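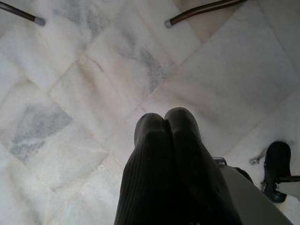

*Suelo de mármol, baldosas en diagonal.*

22 de febrero de 2025

Sigo con el expediente de la furgoneta Kistari, comprada a un particular. El contrato de compraventa está firmado por las dos partes, pero el vendedor puso mal un dígito del bastidor. Lo he cotejado con la ficha técnica: termina en 1337, y en el contrato pone 1373. Hay que repetir la hoja entera, sin tachones.

Papeles que tengo en la carpeta:

- permiso de circulación original
- ficha técnica, ITV en vigor hasta agosto
- copia del DNI del vendedor
- recibo del impuesto municipal del año pasado

Faltan el modelo del impuesto de transmisiones, ya sellado, y el informe del vehículo. Najwa Abu Hammour pidió el informe ayer y todavía no ha llegado. Si sale una reserva de dominio de la financiera, paramos todo hasta que la cancelen.

La gestoría Clillau cobra 54 euros por presentar el cambio de titular, tasa aparte. Prefiero hacerlo nosotros, con cita previa. Quedan dos huecos a primera hora; he cogido el segundo.

Seguro: Kassab mantiene la póliza provisional con la matrícula actual. Mandarles copia del permiso nuevo en cuanto lo den.

El remolque Drendau va en expediente separado. No mezclar las fichas, que la otra vez acabaron grapadas juntas.

Pendiente: llamar al vendedor para volver a firmar.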